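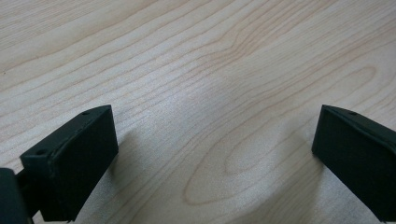

What's the best way to look after a pale wooden tabletop?

Wipe it with a soft cloth and a little warm water, dry it right away, and keep hot pans off it.

I get asked that one more than anything else, so it goes first in this release! I'm Radwa Mahrous, I run Cotcombe, and today, 8 April 2021, we're opening orders for our new table, the Drorkulau.

If you've been to our shop you know I can go on about grain. I love a light top where the lines wander a bit, bunch up, spread out again and then swing into one of those long nested ovals (my sister calls them puddles). For years we matched boards to get everything straight and quiet. With the Drorkulau we let the wood do what it wants, and I'm so much happier with it.

The tops have a soft, slightly glossy finish and come in 3 sizes. The largest seats 12 if you all like each other — I tried it in March with my whole family and we only lost one glass. Legs are packed separately and go on with the key in the box.

Small specks and swirls are part of the wood and every top has its own, so yours won't look exactly like your neighbor's. If you'd like to choose, come by and we'll pull a few out for you. Bring a chair from home too, we want to check the height with you.

The tables are made for us at the Ait Brahim workshop and delivered by Cornurer, who will carry them up the stairs (I asked twice). The first run is 2000 tables, and orders placed this month ship in the order we get them.

Samples of the finish are free for press and for customers — just ask at the counter or write to me, Radwa, at Cotcombe.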